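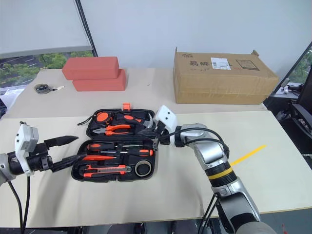 Notes from the Hesteck open day

11 Oct 2022

I spent most of an afternoon at the Hesteck open day and am writing this up while my notes are still legible. Hesteck does integration work: they buy arms, grippers and cameras from other people and make them do jobs for customers. The building is at the far end of an industrial park, and the signs run out one turn too early. Parking was fine.

Four stations were running. Two were conventional, a palletizing cell behind a fence and a labeling line. I have seen enough of both and gave them ten minutes in total. The third was a vision inspection rig that was down when I got there and still down when I left. The fourth was the two-arm bench, which goes by the project name Pluteo, and I stayed there for the rest of the visit.

Pluteo is a manipulation project. The arms work at an ordinary table on ordinary objects, with no fixtures and no part feeders. The task on show was a tool case: the kind with a molded tray in each half, where every tool has its own slot. The arms are supposed to take a named tool out, set it down on the table, and put it back in the right slot facing the right way. Closing the lid is on the list for a later phase.

Tool cases are a sensible choice of problem. The slots are tight, so position error shows up immediately. The tools differ a lot in mass and shape. A hammer has most of its weight at one end, and if you grip it for convenience in the middle of the handle, it will rotate in the fingers. A screwdriver is nearly symmetric about its long axis, so the camera gets little help on roll. A roll of tape is easy to pick up and easy to put back badly. The lid is the other difficulty. It sits on a hinge, it moves when you push on a tool stored in it, and anything seated in the lid has to be held there by the slot alone.

The control side was explained on a printed sheet, which I copied down. The policy is trained on demonstrations recorded by operators driving the arms directly. They had 500 demonstrations at the time of the spring review and have over 2,000 now. The software that records, trims and labels the runs is called Sandu and was written in-house. It keeps the camera streams and joint positions on one clock. I asked how they deal with dropped frames and was told that any run with a gap above a threshold gets discarded. I did not get the threshold.

Success rates were on the same sheet. Removing a tool and replacing it in the base tray: 62 percent. The same for the lid: 59 percent. I expected a wider spread between those two. The explanation offered was that the lid tools are larger and give the camera more to work with, which makes up for some of the movement at the hinge. That is plausible, though I would want to see the results broken out by tool before I believed it. A rate for the hammer alone would tell me more than either figure.

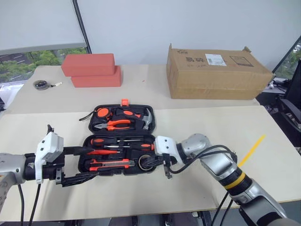 The Pluteo bench, with both arms at the open tool case.

Some details for people who care about hardware. Both grippers have long black fingers, and one on the left arm comes to a point. I take the point to be for getting under a handle that sits flush in its slot. Cabling runs outside the arms in loops, which is normal on a research bench and would not survive a month on a production line. I asked whether the cables ever snag. They do, and runs where it happens are labeled as such in Sandu.

There is no fence. A low speed limit is set in the controller, and visitors were kept behind a line on the floor. At that speed a single pick and replace is slow enough to be dull unless you are watching the fingers. I was watching the fingers. I saw one clean replacement of a screwdriver, and one attempt where the tool ended up across its slot and the arm backed off and waited. An operator reset it by hand.

On retries: the policy has no explicit notion of failure. If a tool is badly seated, the arms may try again, but only because some of the demonstrations contain a second attempt. A separate check that looks at the tray and decides whether each slot is correctly filled is planned. I would have built that first. It is a much easier vision problem than the manipulation, and it would let them score runs without a person at the bench.

The customer side was thin. Plotden, which rents out maintenance kits, was named as the partner that wants returned cases checked and repacked. The rates above are nowhere near what a rental counter needs, and the staff at the bench said so without being pushed. Their next target is the same task with a second model of case that the policy has not been trained on. No date was given for that.

Coffee was by the palletizer, so you had to walk past it to get any. The handout has a diagram of the Sandu recording format on the back page, and I will scan it when I find the cable for the scanner.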